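Speeding notice arrived late, is it still valid?

vnyamweya
Got a notice of intended prosecution through the post for 50 in a 40 on the Mabula bypass. The car is mine and I'm the registered keeper. The letter is dated 16 days after the alleged offence. I thought they had 14 days. Do I just ignore it?

Kheri_K
Don't ignore it. If you don't say who was driving, that is a separate offence and it carries six points, which is worse than what you're facing now. Fill in the driver details, send it back, and argue about the dates afterwards.

faraji_rw
Agree about replying. On the 14 days, the first notice has to reach the registered keeper in that time. Is this definitely the first one? Leased or company cars often get a second letter once the lease firm has named someone.

vnyamweya
Not leased. I did move in February though, and I'm not certain when the V5C was changed over. I sent the form off but the new one took a while to come.

Laizer304
There's your answer then. If they posted the first one to the old address on time, it counts as served. You won't get anywhere with it.

faraji_rw
That's too strong. It depends what address DVLA held on the day. If the record had already been updated and the police used an old one, he has a point. Ring the ticket office, give them the reference number and ask when the first notice went out and where to.

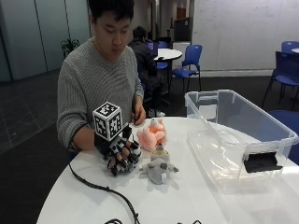

I did the same two years ago over a notice from Selik. They told me the date of posting on the phone and confirmed it by email when I asked. Mine had gone out in time, so I took the course and paid up.

Laizer304
I still say he's wasting his time. Courts presume it arrived unless you can prove otherwise, and "I never got it" isn't proof.

Kheri_K
He might have proof if the people at the old house kept his post. Worth asking them. Check the issue date on the new V5C as well, it's printed on there.

vnyamweya
V5C is dated 2 days after the offence. So the old address was still on record, I suppose.

faraji_rw
Then I'd expect the first one went there. Still make the call, but I wouldn't go to court on it. At 50 in a 40 you should be offered a course if you haven't done one in the last three years. The fixed penalty is £100 and three points otherwise.

vnyamweya
Never done one. Form is filled in and going recorded tomorrow. I'll ring them in the morning.

Kheri_K
Keep a copy of the form and the receipt.

Contact us | Terms of use | © Livura Motoring Law Forum | Back to top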